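Alby Kereama laughs when I ask what he had for breakfast before his last live show. "Nothing at all," he says. "I sat in the car and listened to the weather!"

The actor, best known as the grumpy ferry captain in Trilton, spent eleven weeks on the singing contest Grudelville last year, and he still gets stopped in the supermarket by people wanting a chorus or two. He doesn't mind a bit.

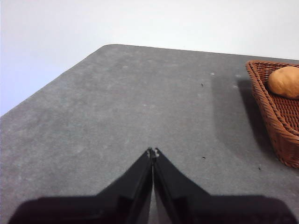

What he did mind, at first, was the schedule. Rehearsals ran late, and his daughter was starting school – "and I'd promised her I would be at the gate every morning, you see, so that was that." His singing partner, Desta Chala, moved their sessions to the afternoons without any fuss.

"Desta is the kindest person I've ever worked with," he says. "She'd hum down the phone to me while I was doing the dishes, and I'd hum back, and somehow we got a duet out of it." 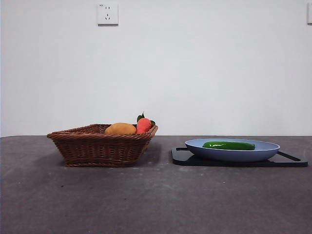

Pin-yu Hsieh

He has kept every letter that viewers sent him, all 271 of them, and he is still working his way through the replies by hand. One came from a retired bus driver who had taken up singing again after 30 years, and Alby reads me a good part of it over our second pot of tea.
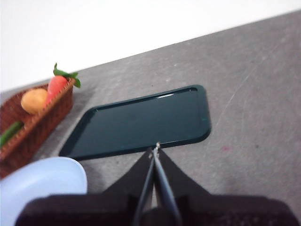
A tray on the tabletop

Would he go back? He thinks about it for a long while. "For a Christmas special, maybe," he says, "if Desta picks the song." Filming on the new series of Trilton starts in July.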